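Inventory of the Upper Floor

The house at Pidon was entered on a Wednesday, at 9 in the morning. The instructions from Kasavix ran to two lines: list the contents of the upper floor, assign each to keep, sell or discard. The fee was 600, payable on delivery of the list.

The clerk began with the bedroom. Bed, single. Wardrobe, two doors, one hinge replaced. Sixteen hangers. The dressing table was left until the afternoon because it held small objects, and small objects take longer per unit of value.

Item 112 was a white box, upright format, with a red seal on the upper half of the face. Under the seal was a row of Chinese characters, and under that, in English, The Oriental Club. The clerk copied the English and entered "characters" for the rest. The form allowed one line.

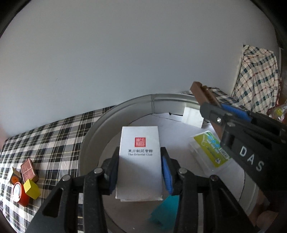
The form also required a function. The clerk wrote "box, gift" and struck out "gift," which was an inference. A box of that kind could have been bought by the owner for the owner. The column was amended to read "box." Condition: fair. Category: open.

Items 113 to 115 were a hand mirror, a tin of pins and a receipt from Jaser for the repair of a clasp. The receipt had no clasp to go with it. The clerk searched two drawers, then entered the receipt alone.

Item 116 was a comb, amber-brown, teeth set between two side rails, with a rounded section at one end resembling a hinge. Material was not entered. The guide issued by the firm listed four tests for material, and three of them damaged the object. The fourth was smell. The clerk applied the fourth and recorded no result, although there had been one: hair oil, faint, of a kind the clerk had known in another house.

At four o'clock the list was read over the telephone to the office in Lam, item by item, with a pause after each for the category. The box was marked sell. The mirror was marked sell. The pins and the receipt were marked discard. The clerk read out the comb and waited.

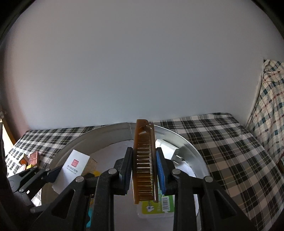

The office said that a comb had no resale value and asked why it had been given a line of its own. Combs went under sundries. Was there something the matter with it?

The clerk said there was nothing the matter with it.

Then it was sundries, the office said, and sundries were discard, unless the clerk wished to propose otherwise, in which case a reason was needed in the last column.

The clerk looked at the last column. It was narrow, and the pen was a broad one. The clerk wrote "complete," read the word aloud, and went on to item 117.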